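Home Features Homes Food Gardens Subscribe

The box on the table

Most tables that get used every day have a patch where things gather. It might be the end nearest the door or the corner by the socket. A receipt goes down, then a charger, then a packet of something, and within a week there is no room for a plate.

Parvathi Bangera has been sorting out other people's tables for a living since she left her job at Zuswood, a furniture shop where she sold the tables in the first place. Her classes run on Tuesday evenings in Nyamweya, upstairs from a bakery, and they cost 20 pounds with tea. She asks people to come with a carrier bag holding whatever was on their table that morning. They are not allowed to tidy it first.

I went to two of them. At the first, a man emptied out batteries, a dog lead, three takeaway menus and a birthday card he had meant to post in July. The woman beside him had mostly medicines and hair grips. It all looked much like the end of my own table, which I had left at home with the excuse that the bag had split.

Parvathi's method is short. You put one open box in the middle of the table and you work from the outside in. Every item is picked up once. It goes in the box if it belongs in another room, it goes in the bin if it is an empty wrapper, and it stays on the table if you use it there. When the box is full you carry it through the house and empty it as you go. The box does not get put down in the hall. She was firm about the hall.

She has no interest in what the box looks like. People arrive asking about wicker and felt, and she tells them to go home and see what they already have. Shoe boxes are too shallow for bottles. Fruit trays have holes that lose pens. Her own favourite is the white styrofoam sort that chilled food gets delivered in, as it weighs next to nothing, stands up by itself and wipes clean with a damp cloth. The drawback is crumbs. The rims wear, and little white beads get into the carpet, so she runs a strip of parcel tape round the top edge.

Brano, who make storage for the home, sell a lidded tray for the same job. I tried one for a fortnight and had no complaints, though the lid turned into another surface to leave things on. I went back to the styrofoam.

There are some awkward items. Remote controls cause more argument than anything else, she says, as they are wanted in one room and found in every other. Her rule is that a remote goes back to the machine it works, even if you mean to use it again in ten minutes. Hand lotion can stay out if it has a pump, and should go in a cupboard if it has a cap, on the grounds that you will never put the cap back on. Snacks go in the kitchen, all of them. Loose cables get a twist of wire and a label.

Then there are face masks. Plenty of homes still have a few about, folded in coat pockets or lying under the post. A clean one can go in a small bag by the front door. If you can't say when it was last worn, throw it away. 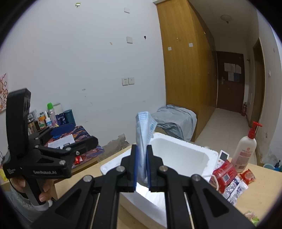
Hamisi Kinyua wrote to us after we mentioned the classes in the last issue, and his view was that the box only moves the mess about. He had tried the same thing for a month, he said, and ended up with a tidy table and a full box behind the sofa. What worked in his flat was having fewer places to put things down. He got rid of a side table and a stool, and the post now gets opened standing up.

Parvathi has heard this before and half agrees. A box that isn't emptied the same day is a drawer, she said, and people have plenty of drawers. She suggests setting a kitchen timer for 30 minutes, and stopping when it rings even if the table isn't finished. Whatever is left stays where it is until tomorrow, but the box still has to be emptied before bed.

My own table took three evenings. The worst of it was paper – school letters, a guarantee for a kettle we no longer have, a seed catalogue. The wrappers took a minute. I found the spare key to the shed, and a roll of stamps which I have since used on the Christmas cards' worth of thank-you notes I owed people.

The next run of classes in Nyamweya starts on Tue 12 May. Places can be booked at the bakery counter, and you will need to bring your own box.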